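Storing a wet tent and camping gear in a small unit without it going mouldy?

Last updated 19 May 2025

Hi all, hoping somebody has cracked this one. We moved to a second-floor unit in Mellor last October and went from a double garage to one hall cupboard and a balcony the size of a bath mat. I love the place, but our camping stuff is slowly taking over. We go away most long weekends, usually up to the lake at Vototberg, and it rains on the pack-up morning every single time. So I come home with a soaking tent, muddy pegs and a tarp that smells like a pond, and I've got nowhere to hang any of it.

Last trip I left the tent in its bag in the laundry "just overnight" and then work got silly and it was four days before I looked. Grey spots all along one seam. It's a Plarngate four-person, not flash, but I'd like to get a few more years out of it. Two things I'd love help with: how do you dry a big tent with no yard, and where do you keep the heavy fiddly bits (pegs, mallet, pole repair bits, stove parts) so they don't rip through everything else? Ta in advance!

soggybottom_mellor

---

pegsandpoles

Oh I feel this one, we did six years in a flat with two kids and a canvas thing that weighed as much as a fridge. What I do now, start to finish:

Before you leave camp
Shake the fly out properly, and I mean get someone on the other end and really flap it. Then wipe it down with an old chamois. You'll wring out a surprising amount of water. Pack the fly in a separate garbage bag so it doesn't soak the inner, which is often nearly dry anyway.

When you get home
Tent comes out of the bag before you've even put the kettle on. Shower rail for the inner, clothes horse and two dining chairs for the fly, fan pointed at the lot. Turn it over every few hours and check the corners and the seams, they're always last. Ours takes the best part of a day, longer in winter. Don't use the heater up close, I melted a window on our first tent that way and I still hear about it.

The spots
If it's only just started, sponge it with lukewarm water and a bit of plain soap, let it dry, then use whatever mould treatment the tent maker says is okay. The marks may not come out but you can stop them spreading. No bleach! It eats the coating.

Heavy bits
Never in the tent bag. I use one big open tub with a divider, hard stuff on one side and the other side left for whatever's still damp. Get the toughest tub you can find and don't worry about it looking pretty, they all end up scraped and grubby in the bottom. Lids are a trap too, they hold the wet in. 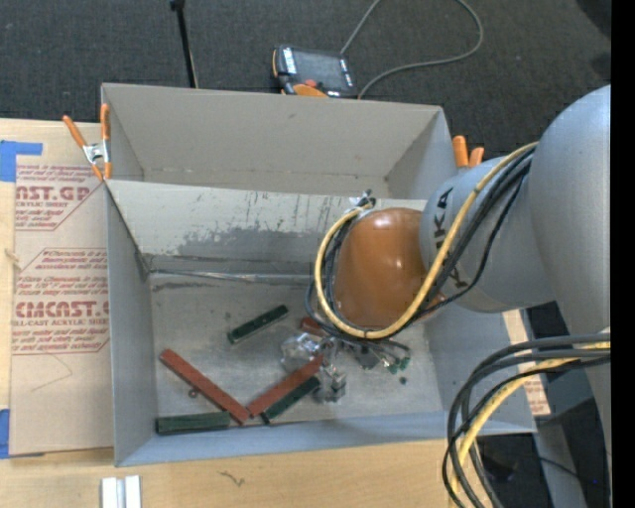
Where to keep it all
Loosely folded in a big cotton pillowcase or doona cover, on a shelf, off the floor. Rolling it up tight in the original bag is fine for the car but I wouldn't leave it like that for months. The pegs tub goes at the very bottom of our cupboard so nobody drops it on their foot (me, I dropped it on my foot).

---

steninia_camper

Laundromat. The one near me in Steninia has huge dryers, I don't use the heat, just the cold tumble for 20 minutes. Works for me. Check the label first, I guess.

---

balconyjungle

I wouldn't put any tent in a dryer, cold or not, the zips bang around and you'll wear the coating off. Sorry steninia_camper!

If you've got a balcony, string a line corner to corner and fold the fly over it in thirds, then shift it every hour or so. Ask your strata first, mine sent a letter. My other trick is asking a mate with a carport. I pay in sausage rolls. For the pegs, wash them in a bucket, dry them on a towel, then roll them up in a bit of old denim with a rubber band. Takes up no room at all and they don't poke holes in anything.

---

Comments

soggybottom_mellor: Thank you!! Inner is on the shower rail as I type. My partner is not thrilled about the dining chairs.

dampdave30: cotton doona cover is a great idea, pinching that

pegsandpoles: Give the seams one more feel before you fold it up. They fool me every time.

lakeside_lurker: Does the chamois thing work on canvas or only nylon?

pegsandpoles: Only nylon and poly really. Canvas just needs air and patience, sorry!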